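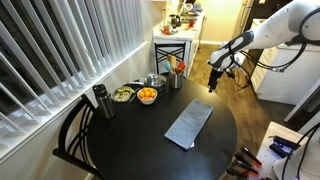 But would you let it do your kitchen? One reader of our first draft put that in the margin and then added that a chore only counts as done if you don't have to go round afterwards and do it again yourself. I've pinched that as our working rule for the whole of this section, and it has made our results look a fair bit worse!

4.2 Small chores at a busy table

The Stendimeo list of household jobs assumes a bare worktop, and I don't know anyone who has one. So for the Pullstead runs we kept the things people keep out: fruit in a bowl, a pot, a holder stuffed with spatulas. Figure 3 has the round table as we used it, with the grey napkin folded near the middle and the clutter along the far edge. We scored the napkin on its final shape and on whether anything else had been shifted, and I was strict about the second part (my co-workers would say too strict).

We gave the Tesine planner 40 goes at the napkin. A good go took 41 seconds, and I can do it in three, but speed doesn't bother me much. If I'm out of the room I don't care how long a napkin takes. What does bother me is the checking. The planner was far too easily pleased with itself, and would call a fold finished when one layer had slipped sideways underneath. From above the outline looked fine. Pick it up and the whole thing flopped open. By our margin rule that's a fail, and I had to go back through the March logs and mark down quite a few that I'd been happy to wave through at the time.

Cloth gets most of the attention in papers like this one, so we wanted something with a lead on it as well. Plenty of things in a house have one, and a lead is a nuisance: it drags, it catches on whatever is nearby, and it ends up somewhere different every time you let go.
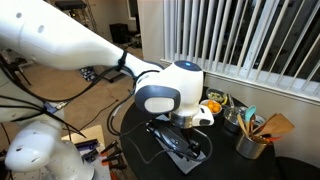

That second chore also got 40 goes, with the same rule. Grip was the easy bit. A hard body doesn't change shape when you squeeze it, and once the fingers had closed the planner knew pretty well where everything was. The lead was another matter, as the planner has no idea of it at all. It treats the body as the whole object and plans a nice short path, and if the lead happens to be looped round a bowl then the bowl comes too.

We tried the Jeon setting, which makes the arm stop and look again part way through a move. It helped with the lead and did nothing for the napkin. So could I leave it to clear up after tea? Not yet. I'd trust it with one hard object and a bit of space, and I'd still put my head round the door. The cloth results by starting position are in the next section.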